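Tag pose flips on bottles lying flat

comow_dev
Oct 17, 2023
Running the Gokis planner with a wrist camera. Every bottle has a tag on top, and most have one on the side or end. The plate with the 2x2 grid is my table reference. The plate pose is solid. The bottle poses flip between two orientations when the arm is up high, and the planner then throws out the grasp.

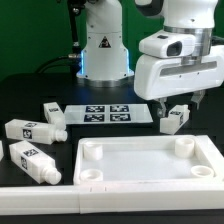
Gripper over the bottle next to the tray, second arm behind.

I logged 588 detections and 174 had the wrong normal. Config is stock except for the tag size.

figueroa
Classic small tag ambiguity. Both solutions have nearly the same reprojection error. Keep both and pick the one whose normal agrees with the plate.

zemivum
Disagree. That hides the problem. If a bottle really is tilted against something you will snap it flat and drive a finger into it. Solve both tags on a bottle as one rigid body.

figueroa
Only works if the camera sees both. From straight overhead it won't.

Edit Veres
Do the joint solve when two tags are visible and fall back to the plate prior when there's one. Also average over 3 frames and drop your approach height to 300 mm before the final detection. We've run it that way since January.

comow_dev
Joint solve is in. Still need to write the fallback. What threshold do you use on the error ratio?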